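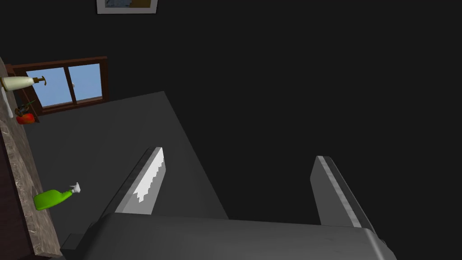 Simulated gripper over a grey floor.

I have spent most of January cataloguing the folk tale recordings that Aurora Loureiro made in Zeltitz. There are 34 cassettes. Most hold several tellers, and the labels give the village and the teller's surname but seldom the tale.

My method is plain. Each tape is played once without stopping, and I write down the counter reading wherever a new voice or a new story begins. On the second pass I assign a title. Where the teller gives one, I keep it, spelling included. Where there is none, I use the first noun that matters, so the list has entries such as "Miller, second version" and "Well, with bride".

So far the index runs to 224 entries, of which 75 are variants of something already listed. The drowned bell accounts for 29 of those. The bell is always lost on the way to the church, and the tellers differ on whether it was the cart, the ice or the bellfounder's oath that was at fault.
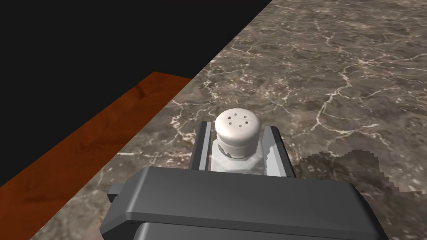 White-capped salt shaker held between two gripper fingers.

Salt comes up often in the Carvalho tapes. It is thrown behind the door after an unwelcome guest, or sewn into a hem before a journey. I had filed these under "Customs", but two of the tellers fold the practice into a ghost story, and the split makes both halves hard to find. They now have an entry in each list with a cross-reference.

Speed is still a problem. Tape 11 runs slow on my deck and I have not corrected the transfer. The counter readings for it should be treated as provisional.
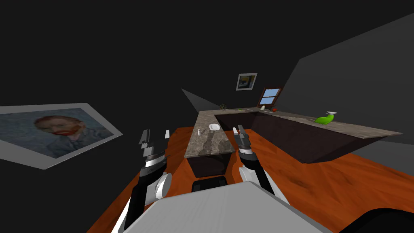 Numbering of variants

Each tale has a number and each variant a letter, in order of recording. Undated tapes go last. I tried ordering by village first, but Branditia has two spellings on the labels and the sort kept separating them. Letters are not reused if an entry is withdrawn.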